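Ticket 3341 - Calendarios de mesa 2026, base que cede
Producto: calendario de espiral, ref. 423 (Stonex)
Estado: en observación
Abierto por: tienda Firkstead

Síntoma: el calendario se abre de patas y acaba tumbado sobre la mesa. Notificado primero en los de tapa lavanda.
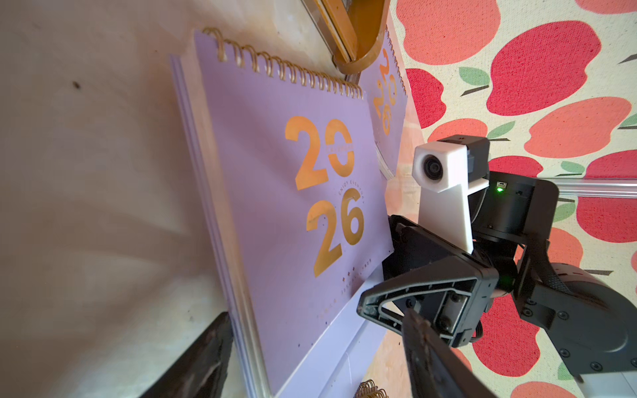

09:10 - Revisada la espiral. Las hojas giran sin engancharse. Descartado el alambre.
09:35 - Repasado el pliegue inferior del soporte triangular. Venía marcado a medias - el cartón tiende a recuperar la forma plana.
10:20 - Mismo repaso en verde amarillento y rosa. Se dejan en la mesa con el resto, portada 2026 a la vista en los verdes. 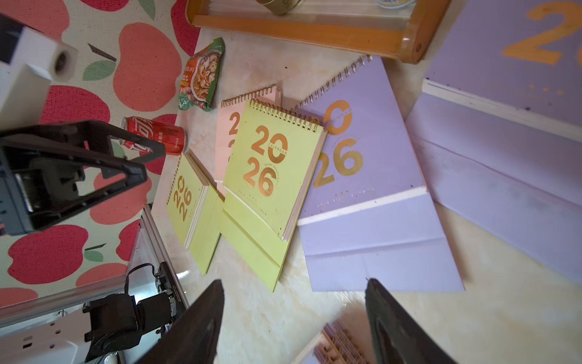

¿Se puede reforzar la base con cinta adhesiva?
Solo por la cara interior y sin tapar el pliegue; si la cinta lo cruza, el soporte pierde ángulo.

11:20 - Segunda comprobación, pasados 60 minutos. El verde amarillento mantiene el ángulo. Un lavanda vuelve a ceder - se repite el pliegue con plegadera.

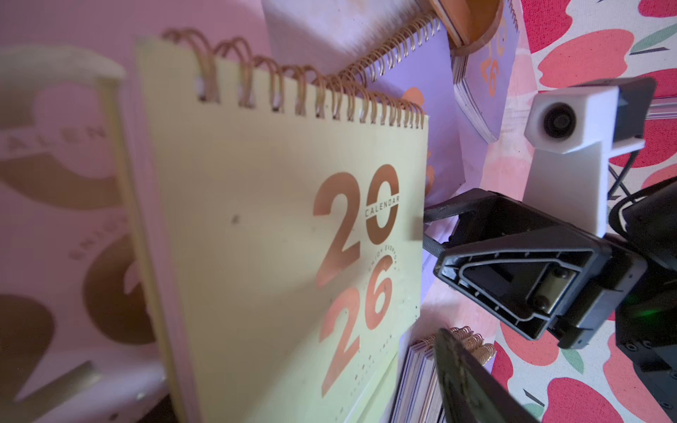

11:45 - Consultado a Clerkdale si la tirada de 1000 salió con el mismo hendido. Sin respuesta. No se cierra el ticket hasta tenerla.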